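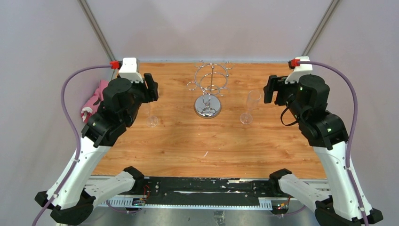
Two-arm cell, flute station: holder in the middle, a flute on either side.

Nurmi Glassware Handling Set
Data card and README, revised April 18, 2023

What this is

Recordings of two robot arms handling stemware at a shared table, collected at the Flerach event rental depot in Brurkville. The task family is narrow: flutes and a wine glass holder, moved, placed and hung by the stem. The policy trained on it is called Grurkevari in the code, so you will see that name in the config files.

I maintain this card. I also worked on the packing floor at Flerach before I moved to the data side, and I was asked to write the section on workplace effects. I have tried to keep the sales language out of it.

Contents

episodes/ one folder per recording, with video, joint positions and gripper state
splits/ train and held-out lists
notes/ free-text comments from the operators, lightly edited for spelling
labels.csv outcome per episode: success, partial, failure, aborted

The set covers 70 hours of recording. Failures were kept. An earlier internal version dropped them and the numbers looked much nicer, which should tell you something about numbers from internal versions.

Setup

Two arms are mounted at the near edge of the table, one per side, each with a two-finger gripper. The fixed camera looks at the table from outside the work area. The table has pale walls on three sides and a wood-grain top. The holder is a chrome one with a round base and wire loops for the stems. Clear glass on a warm background was what the depot had, and we didn't swap it for something easier to see.

All episodes were driven by people through a pair of hand controllers. Operators worked in shifts of 2 hours at most. That limit was set in January, after complaints about sore wrists, and it should have been there from the first day.

Label definitions

success: the glass ends where the instruction says, standing or hanging on its own
partial: the glass is in the holder but leaning on another glass, or the holder was dragged
failure: dropped, tipped or broken
aborted: the operator stopped for any reason, no blame attached

Please don't fold "partial" into "success." At a rental depot, a leaning flute is a chipped flute by the time the truck gets to the venue.

What it changes for the people there

The pitch for Grurkevari was that it would take over the dull part of the job and leave staff with the interesting part. I am not convinced the split falls where the pitch says. Packers at Flerach don't describe hanging glasses as the dull part. Several said it was the one stretch of the day when they could stand still and talk. The parts they would gladly give up are lifting full crates and scraping candle wax, and neither is in this dataset.

Here is what has changed so far, as far as I can tell:

- Four packers were trained as operators. They got a new job title and, for the first 3 months, the same pay. The raise came later and only after they asked twice.
- Checking for chips used to happen in the hand, while the glass was being moved. It is now a separate step at a separate bench. The total time per crate has gone up some 4 minutes.
- New hires learn the cell before they learn the floor. A few of them can run a recording session and have never packed an order for a wedding.
- The operators are good at this, and the recordings are worth something because of that skill. The license on this set names the depot and not them. I have raised it and will raise it again.

No one has lost a job over the project. I would be careful with that sentence — it covers a pilot, and pilots are staffed generously.

Known limits

Only one table and one style of holder. Lighting is indoor and fairly even. Reflections from the holder confuse depth estimates, and clear stems vanish against the table in a share of the clips. Loose items sometimes sit on the table and were not cleared between takes, so don't assume a clean background. Operator style differs a lot: left-handed drivers tend to lead with the left arm, and a policy will pick that up if you don't balance for it.

Cycle times should not be compared with hand packing. The operators were told to go slowly, and a person at the bench carries several glasses at once.

Use

Suitable for research on two-arm manipulation of thin, clear objects. Not suitable as evidence that a depot can run with fewer people. If you cite it in a business case anyway, read notes/ first, all of it, including the long entries about breaks.

Corrections go through the issue tracker. Operators can ask to have their own episodes removed at any time, and removals are applied at the next release.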